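Clearing the Shared Table

Fivico House news, February 6, 2019

If you have come through the second floor lately, you know the white table. It sits in the middle of things, it has power built into the top, and people put stuff down on it. Over the winter it turned into the place where objects went when their owners had not decided what to do with them. This month we are sorting it out, and we would like your help with a few of the items.

Gun-woo Kwon is running the sort. He did the supply closet last year, so some of you know how he works. He goes over one surface at a time and makes a decision on each thing before touching the next. Anything without an owner gets two weeks on the table where people can see it. After that it is put away, given away or thrown out. The two weeks for the white table start today.

The rule for this round is that nothing goes straight into a drawer. Last time we put things in drawers and then bought them again. Angus Mackay went through the receipts for the shared supply budget and found we spent 965 dollars on small household items, and a fair part of that went on things we already had. Tissues, cleaning spray and batteries were the main ones.

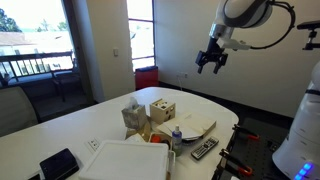
Gun-woo would like answers on the following by the end of the two weeks.

The wooden shape sorter. It came up from the family room on the first floor, probably in a coat pocket or a stroller basket as far as the cutouts and pieces go, and the box itself later. Ha-rang Ryu, who looks after the family room, wants it back downstairs and would also like any loose shapes you find. Check bags, desk drawers and the backs of chairs. A shape sorter without its shapes is not much use to a two-year-old. If you have a spare set at home that your children have outgrown, she will take that too.

The TV remote. There are two televisions in the building, one in the lounge and one in the large meeting room, and both have been missing a remote at some point this winter. Gun-woo will try this one in both rooms. If it works in neither, it will stay on the table until the two weeks are up, and then it goes in the electronics recycling. Please do not take the batteries out of it in the meantime. That has happened before and it made the testing take much longer than it should have.

The spray bottle. We are asking everyone to label spray bottles from now on. Write what is in it and the month it was filled, in permanent marker, on tape if the bottle is going to be reused. If you filled this one, come and tell Gun-woo what you put in it. If we do not hear from anyone, it will be disposed of with the other cleaning products, and we will not be guessing at the contents by smell.

The cardboard box. Eun-seong Han thinks it came with the order from Oltmanns, and Eun-seong Maeng thinks it is hers from the move. They have agreed to look at it together. Everyone else can leave it alone. In general, cardboard boxes should be flattened the same day and taken down to the paper bin by the loading door. The bin is emptied on a fixed schedule and it has been half empty every time, so there is room.

The tissue box. This can stay. A table that people sit at all day should have tissues on it. When it runs out, the refills are on the lower shelf in the supply closet, behind the paper towels. Please take one box at a time.

The white storage bin is for things that are staying with the table. It has a lid, and the lid is meant to be on it. We looked at buying a set of matching bins from Stadavska, and at 300 dollars for the set we decided that using the one we have was the better plan. We may come back to this if one bin is not enough. Gun-woo's view is that if one bin is not enough, there is too much being kept.

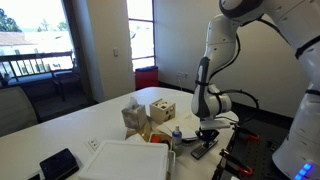

The second-floor table, with the storage bin at the front and the tissues and shape sorter in the middle.

A few words on the outlet. The one set into the tabletop is the most used outlet on the floor and it needs to be kept clear. Do not stand cups next to it. Do not stack paper over it. If you are charging something, stay near it or leave a note with your name. Several people have come back to find their charger unplugged in favor of somebody else's, and a note would have settled it. If you leave a tablet or phone on the table overnight, it will be put in the front office in the morning and you can pick it up there.

Food is the other subject that comes up every time. You may eat at the table. You may not store food on it. Fruit left out for the group is welcome, in a bowl, with the understanding that whoever brought it takes the rest home on Friday. Snacks in open containers should go back to the kitchen at the end of the day. We had ants in the kitchen last summer and would like them to stay a memory.

Once the two weeks are over, Gun-woo and Ha-rang will wipe the whole table down and put back only what belongs there. The list at the moment is short: tissues, the bin, and a small cup of pens. Ha-rang has asked for a plant. Angus is against the plant, on the grounds that the last one died and stood there for a month. If you have an opinion, write it on the sheet outside the lounge. There is a column for each side.

For the bin, we are going to try an inside list. A sheet of paper will be taped under the lid with everything in it written down, and if you add something, you add a line. If you take something out for good, cross the line off. Eun-seong Maeng did this at Pamuditz when she worked there and says it held up well as long as the pen was kept in the bin with the list. We will tie the pen to the handle of the closet if we have to, but we would like to start with trust.

Some of you asked what happens to things that are given away. Usable household items and toys go to the donation shelf by the front entrance, where anyone in the building may take them. What is left on the shelf at the end of the month goes to the thrift store. Last year we sent over 7 boxes, mostly kitchen things and books. Toys should be wiped down before they go on the shelf, and puzzles should be checked for missing pieces. Write "complete" on the box if it is complete. If you do not know, write that.

Chairs were the last item raised at the floor meeting. The gray upholstered ones belong with the table and should be returned to it after meetings. If you need extra seating, the folding chairs are in room 2171, stacked along the back wall. Take what you need and bring them back the same day. The room is kept locked, so ask at the front office for the key and sign for it.

If something on the table is yours and you cannot come by within the two weeks, send Gun-woo a message saying what it is and where you want it to go. He will set it aside with your name on it. Messages that say only "that's mine" will get a reply asking which thing. After the table, he plans to do the windowsills, followed by the shelf above the copier. Anyone who has been storing things above the copier may want to make a start on it now.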